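Vodwood to Open Container Wash and Return Depot at Stidolcombe

Service covers reusable crates, bins and trays for growers, packers and small grocers; first pickups start in February

STIDOLCOMBE – Vodwood will open a wash and return depot for reusable plastic containers at Stidolcombe in February. The depot will collect, wash, dry, inspect and send back open containers used to move fresh produce, bread and packaged dry goods between farms, packing sheds and shops.

The depot replaces the contract washing that Vodwood has bought in from outside since it began renting containers. All washing for the Stidolcombe area will move to the new site. Customers on existing rental terms do not need to sign a new agreement. Customers who own their containers can use the depot under a separate wash-only tariff.

Scope of service

The depot accepts rigid, open-topped containers in polypropylene or high-density polyethylene. Containers may have solid or vented walls. Folding crates are accepted if the hinges are molded into the body. Folding crates with metal hinge pins are not accepted at opening. Vodwood will review this after the first season.

Lids are washed on a separate line and must be returned apart from the containers they fit. Lids left in place will be taken off at intake and charged as a manual handling item.

The depot does not accept containers that have held raw meat, raw fish, chemicals or animal feed. Containers found at intake to have held any of these will be set aside, and the sender will be told the same day. They can be picked up by the sender or sent for recycling at the sender's cost.

Wash process

Each load goes through pre-rinse, detergent wash, rinse, drain and forced-air drying. Containers travel through the wash tunnel upside down, with the long side facing the direction of travel. Wash settings are held by container type, and operators cannot change them during a shift. A change of type on the line requires a stop, a check of the guide rail width and a trial run with a single container.

Wash water is filtered and used again for pre-rinse. Final rinse water is fresh on every cycle. Detergent is dosed by conductivity, and the reading is logged against the load number. If the reading leaves the set range, the tunnel holds and the load inside it is washed again from the start.

Drying has been the weak point of contract washing for shallow containers. Water collects in the channel under the rim and along the foot of the wall, and it stays there when containers are stacked too soon. The depot will use a tilted drain section ahead of the dryer, followed by a rest period of 15 minutes before stacking. Deep containers with vented walls skip the rest period. 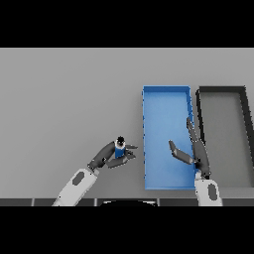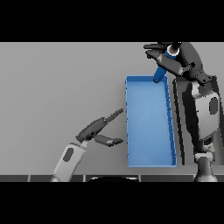 Computer renderings: an open rectangular blue container on a gray tabletop.

Inspection and grading

After drying, containers are inspected by hand under fixed lighting. Inspection follows the Goel grading sheet, which Vodwood has used for its rental stock and will now apply to customer-owned stock as well. The sheet has 3 grades.

Grade A: no cracks, rim complete, floor flat, no label residue. Returned to service without limit.

Grade B: surface scoring, light stain or faded color, with no effect on strength or stacking. Returned to service and checked again at the next wash. Scoring deep enough to catch a fingernail moves the container down a grade.

Grade C: cracked wall or floor, broken rim, warped floor or any sharp edge. Removed from service.

Customers with their own stock may ask for Grade C containers back. All other Grade C material is ground at the depot by polymer type and sent for molding. Ground material from the depot will not be used in new food-contact containers.

The grading sheet treats the rim as the main control point. A container with a complete rim and a flat floor will usually stack and travel safely even when the walls show wear. A container with a cracked rim may hold its shape when empty and fail under load. Inspectors check the rim first, then the floor, then the walls. Staining alone does not remove a container from service unless it remains after a second wash.

Color and sorting

Vodwood does not assign a product group to a color. Many customers do so on their own sites, and those systems differ from each other. To avoid mixing, the depot will return customer-owned containers sorted by color where this is requested at booking. Sorting by color is included in the tariff for full pallets. Part pallets are returned in the order they leave the dryer unless sorting has been paid for.

Rental stock is supplied by size and type only. A customer ordering rental stock may receive mixed colors in a single delivery. Requests for a single color will be met where stock allows and cannot be guaranteed at harvest.

Tracking

Each pallet is tracked in Trondel, the booking and stock system already used for Vodwood rentals. Trondel issues a load number at booking. The number stays with the pallet through pickup, washing, grading and return. Customers can view the count received, the count in each grade, the wash log and the return date.

Tracking is by pallet. Single containers are not tagged. Vodwood tested printed tags on individual containers before settling on this approach and found that adhesive left on the wall was a frequent cause of failed inspections. Customers who apply their own labels are asked to use wash-off stock. Labels that remain after washing are removed by hand, and the charge is shown as a separate line on the invoice.

Count differences must be raised in Trondel within 7 days of the return date. After that the depot count stands. Pallets are counted at intake before any stack is broken down, and a photograph of each side is held with the load record until the dispute period closes.

Booking and minimum loads

The minimum booking for pickup is 200 containers of any accepted type. Smaller loads can be brought to the depot by the customer during receiving hours. Containers should be empty, nested or stacked as designed, and strapped to a sound pallet. Loose packaging, ties, liners and food waste must be removed before pickup. Loads with more than light soil are accepted but may be moved to the end of the wash schedule.

Nesting containers should be stacked with the same type only. Different types that appear to nest often lock together under strap pressure and have to be separated by force, which damages rims. Shallow trays should be strapped in both directions with a board on top. The board will be returned with the load.

Bookings made before noon will normally be collected on the next working day. No pickups will be made on Sunday. During harvest, rental customers with a standing order have first call on vehicle space. Standing orders can be set up in Trondel from the date the depot opens.

Returned loads are wrapped before they leave the dry side of the building. Customers are advised to keep the wrap in place until the containers are needed and to store them under cover. Vodwood does not accept claims for soil or moisture found on pallets that have been unwrapped and stored outdoors.

Charges

The wash-only tariff is charged per container and set by depth band and wall type. Vented walls are charged at the same rate as solid walls in the shallow band and at a higher rate in the deep band. Pickup and return are charged per pallet position by distance from Stidolcombe. The full tariff is available on request from the depot office and will be posted in Trondel before opening.

Rental rates do not change with the opening of the depot. Washing remains included in rental. The late return charge also stays as it is, but the free period will now be counted from the delivery date shown in Trondel. It was previously counted from the date of dispatch.

Site arrangements

The building is divided into an intake side and a dry side, with the wash tunnel passing through the dividing wall. Staff, pallets and lift trucks are assigned to a single side for the whole shift. Used pallets do not cross to the dry side. Vehicles unload at the north doors and load at the south doors, and drivers are asked to remain with the vehicle until called.

The approach road has a low bridge on the town side. Drivers of high-sided vehicles should follow the route sheet sent with the booking confirmation and should not rely on general navigation apps. Parking on the verge outside the gate is not permitted.

Trial loads

Vodwood will run trial loads before opening. Customers with an unusual container type are invited to send a sample pallet so that guide rail and dryer settings can be stored ahead of the first booking. Trial loads are washed and graded free of charge. The customer arranges transport both ways. Results are supplied as a grading count with notes on any drying or stacking problem.

About Vodwood

Vodwood rents, washes and repairs reusable containers for the fresh produce and dry goods trades. The company serves growers, packers, bakeries, wholesalers and independent grocers.

Press and trade inquiries: Vodwood depot office, Stidolcombe. Existing customers should use the message page in Trondel and quote their account number.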